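Robot arm on a kitchen counter: tips from our build
Workshop notes, Skolovetti shared workshop. Updated Sun 10 July

We have been putting a small arm together since January and testing it on a kitchen counter. These are the things we would do the same way again, and a few we wouldn't.

Fixing the base
Bolt it down. Clamps held for a week and then crept. We used a board 30 mm thick under the base and tightened the bolts again after the first day of running. If your arm has a warning sticker, leave it where people can see it.

Reach
The Ketell arm we bought has a stated reach of 800 mm. Plan for less. At 70 per cent of full stretch it is steady, and past that the fingers start to shake. Put the things you want picked up inside that circle and keep everything else outside it.

Cables
Leave a loop at the wrist big enough for a full turn. Too tight and it pulls the plug out, too long and it catches on jars. Tape the loop in place for a trial run before you use cable ties. Ivanel sell a soft sleeve that is worth the money if your cable rubs.

Screws
Check the gripper screws before each session. Ours worked loose until we put a drop of thread lock on each one. Use the removable sort, or you will regret it when a finger needs changing.

Practice objects
Start with soft things. Plush fruit is ideal, it squashes and doesn't roll far. Move on to boxes with flat sides, and leave glass until last.

Long thin objects are harder. Grip near the middle and come straight down. 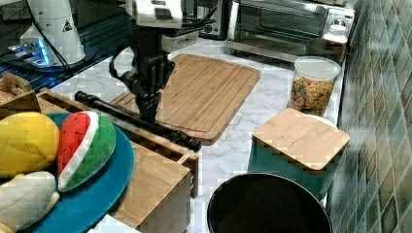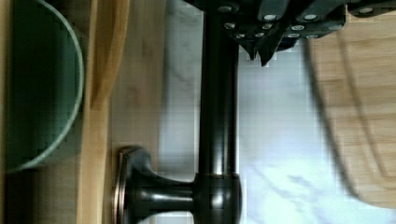
Shiny surfaces
Dark glossy metal and pale marble both upset a wrist camera. Turn off any lamp that points at the counter and set the exposure by hand. A matt cloth under the object helps if you can't move the lights.

Speed
Run new moves at a quarter speed with one hand on the stop button. Out of our first 63 trial picks, most of the bad ones came from rushing this.

Putting away
Park the arm folded, switch off at the wall and wipe the finger pads with a damp cloth. Barroso pads go sticky if you use spray cleaner. Spares are in the drawer under the vice.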